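From the Kit Corner: seeing red

Hello again from the laundry end of the club! 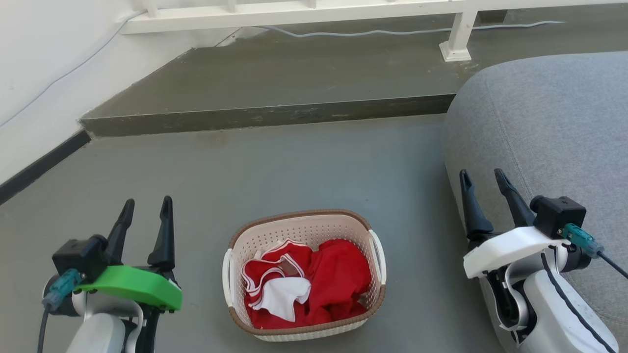

I said in the last newsletter that I'd write something about washing the red kit, and then I got distracted by the kit itself (as usual), so this is me catching up. A few of you have asked how to get red things clean without turning everything you own pink, and I've been at it long enough now to have opinions.

First off, please wash red with red. I know it's tempting to chuck in a pair of white socks to make up the load, but the socks will come out the colour of a prawn and you'll be cross with me. The trickier question is anything red with white trim, as you can't exactly wash the two halves separately! I do those on a cool wash, never above 20 degrees for the first couple of goes, and I get them out of the drum the minute it stops. Leaving them in a damp heap while you go and watch something is how the piping goes pink. I've done it. Hwa-young Kong has done it too, though she'll tell you it was the machine.

Turn everything inside out, do up any zips, and go easy on the powder. Nayeli Tovar swears by a cup of white vinegar in the rinse, which she got from her gran in Allerton, and I was very sniffy about it until I tried it in December and found the shirts came out lovely and soft – no whiff of chip shop either, I promise.

Now, baskets. I'm a great believer in a proper plastic one with holes in the sides and a handle at each end, so it can be carried by two people if the load's a heavy one. I used to use a big canvas bag and everything at the bottom came out looking like a road map. Please don't squash the clean things down to fit more in, just make 2 trips. I'd sooner do that than iron.

For drying, the line is best, but keep reds out of strong sun or they'll fade on the shoulders. Mine go on hangers in the shade down the side of the house. If it's raining I put the airer up in the back bedroom and open the window a crack, and it's usually all dry by the next evening.

Last thing. We're still missing a few red tops from the Jellonbridge weekend, so do have a rummage in car boots and under beds. Drop anything you find with me or Nayeli, washed or unwashed, I'm not fussy. And if anyone's got a trick for getting grass stains out of white trim, I'd love to hear it for next time, as I've tried washing-up liquid and an old toothbrush and I'm only halfway there.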